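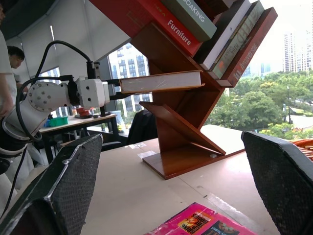

Follow-up timing for new-home enquiries
Speaker: Rafia Kazmi, Fanlow
Notes version 2020-12-16

Slide 1. Introduce self. Scope is what happens after registration only. Sveva Mazza covers brochure content in the next slot.

Slide 2. Data set: 500 registrations for the Jinisstead development, all from June. Remove duplicates by email address first, then by phone number. Almost 400 left after that.

Slide 3. Define "first reply". An automatic receipt does not count. A call with no voicemail does not count either — expect a question on this.

Slide 4. Chart: reply time against booked viewings. Read out the axis labels, they are small. Replies later than seven days are grouped in the last bar. Do not claim cause; the sales team may have called the keener buyers first.

Slide 5. Routing rules at Firville. Each enquiry has one named owner. If the owner is away, it passes to the duty agent at noon. Price band is used for sorting and is hidden from the buyer.

Slide 6. Open items: consent wording on the sign-up form, and the Fabbri export, which still drops the plot number.

Questions. Raw table is on the spare slide.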